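## Norix Cell Practice Guide, spiral-bound, 20 sections

Bought for the Irkitthorpe bench to replace a folder of loose notes. The guide covers layout, cable routing, gripper clearance and stop checks for two-arm tabletop cells. Part number 1624, printed by Rinaldi.

Section 6 is the strongest. It asks for a written object list before each run, a fixed spot for every item, and a slow first approach to any handle or upright container. The wording is short enough to follow with one hand on the stop button.
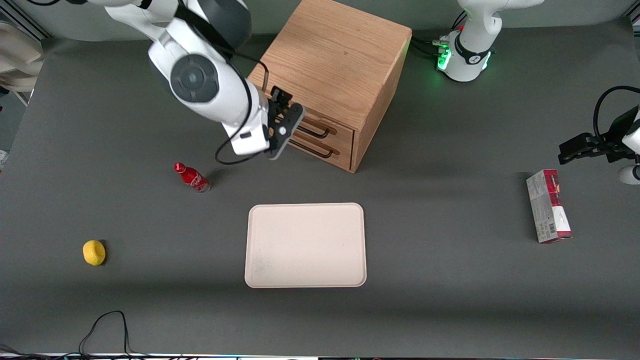
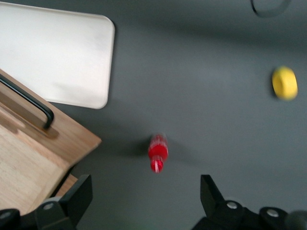
The cable section is weaker. It says to keep slack out of the arm's reach but gives no method for measuring it at full wrist rotation - the older Worstead sheet did, and we still use that page. Stop checks are clear, though the log form has no column for the arm tested, left or right. We added one by hand.

Paper is heavy and wipes clean. The index is poor: "clearance" points to a page on storage.

Recommended for benches with no written rules yet. Benches that already have them should borrow a copy first and read section 6.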